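I've been running the back office at a hair salon in Caston since July and people keep asking what that job even is, so here goes, a thread!

Short version: everything that happens at Dudek that doesn't involve scissors. Schedules, payroll, the phone, hiring, the website, the angry review, the nice review, the broken card reader.

I came from eleven years of hospital intake. I thought salons would be calmer. Ha. But I love it, I really do, and I didn't expect to be saying that by the end of the first month.

Biggest surprise so far is how much hospital stuff carries over. You greet someone who is nervous, you get their details right the first time, you tell them how long the wait is and you tell them the truth. Same skill! Better music!

Okay, scheduling. We had a paper book. A beautiful paper book with three colors of ink and a system only two stylists could read. I moved us to Akura over two long evenings and typed in 2249 client cards by hand.

Yes, by hand. The old cards had things on them like "no lavender" and "talk about the dog," and I wasn't going to lose those. The dog notes are my favorite part of the whole database.

No-shows were the thing the owners worried about most. We had 123 in the spring. I set up one reminder text the evening before, with a real sentence in it and a way to cancel without calling, and it's so much quieter now. I'll post the fall count when I have it.

People are happy to cancel if you let them do it at 11 pm in their pajamas. I am one of those people.

Hiring! I thought I'd hate it. I now look forward to it all week. We do a short chat, then a paid half day on the floor, and afterward I ask the whole team what they thought, including the person who washes towels. The towel opinion has been right every single time.

One thing I changed right away was the job ad. It used to say "must be a people person." Now it says what time you start, what you make, who covers your lunch, and which days you'd be off. Way more replies, and better ones.

Someone asked about the PR side. It's small! We're a small place! Mostly I write the newsletter, which goes to 723 people and gets answered by a shocking number of them. Last one was about growing out bangs. I got paragraphs back. Photos. One poem.

I also said no to a discount site this month and felt very grown up about it. The math was bad. If you'd like the math, reply and I'll type it up.

What I'm still terrible at: retail orders. I ordered shampoo for a salon four times our size. If you live near Bodanine Street and need clarifying shampoo, hello, come see me.

Next up is the staff handbook. The current one is two pages, and one of those pages is about parking. Tell me what yours has that you're glad of. I'm taking notes! 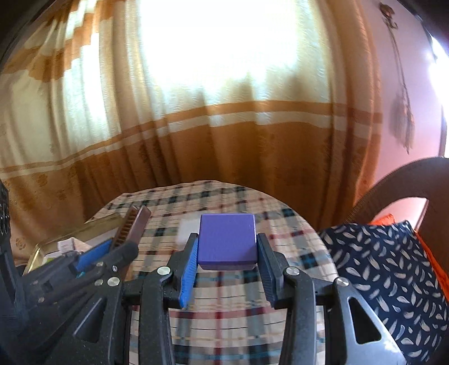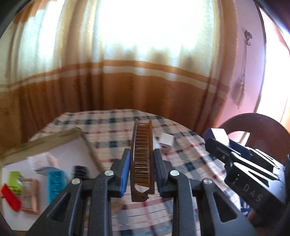
Posted by Dudek Back Office · @dudekbackoffice · Caston · 3794 followers

Oh, and a few of you wanted to know if I get free haircuts. I do, and I've had four since July, and I have never looked this put together in my life.

Off to fix the card reader again. Handbook ideas in the replies please, long ones welcome!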